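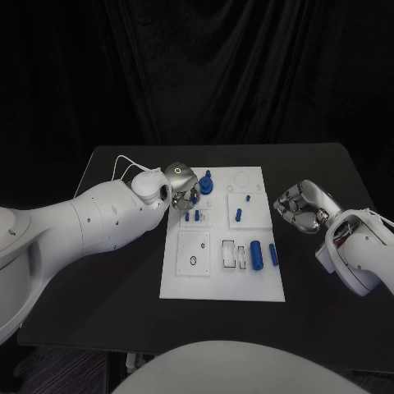

White board with plates, clear frames and blue parts on a black table.

The Lillex Pressing of "Leltance"

August 4, 2021
by Rhys Dunstan

Digby Maihi mailed me a second copy of the Cartwright single last week, so I can now compare the two. Both carry the Lillex label, both list "Leltance" as the A side, and both credit the song to Fletcher Lowther alone. The matrix numbers in the run-out differ by one digit. My copy ends in 1 and Digby's ends in 2.

The difference is audible. On my copy the organ comes in on the second verse. On Digby's it is there from the count-in, mixed left, and the fade runs 15 seconds longer. The B side, "Suvavthorpe," is the same take on both, with the same dropout near the end of the bridge.

Beverley Tipoki played bass on the session and still has her date book. She lists one day in June for both songs, with a later entry that reads "organ again." I take that to mean the part was redone and the side recut. She recalls an order of 2,000 copies but could not say how it was divided between the two cuts.

The single spent one week at number 52 on a regional station chart. Isla Goodwin sent me a scan of that chart, and it spells the band's name "Cartright." The follow-up was recorded and given a catalog number. I have never seen a copy or an acetate.

If you own this record, please check the run-out on the A side and send me the full string, including any initials. Label color does not help, as both of ours are the same green.

Contact: use the mail form | © 2021 Rhys Dunstan | Back to top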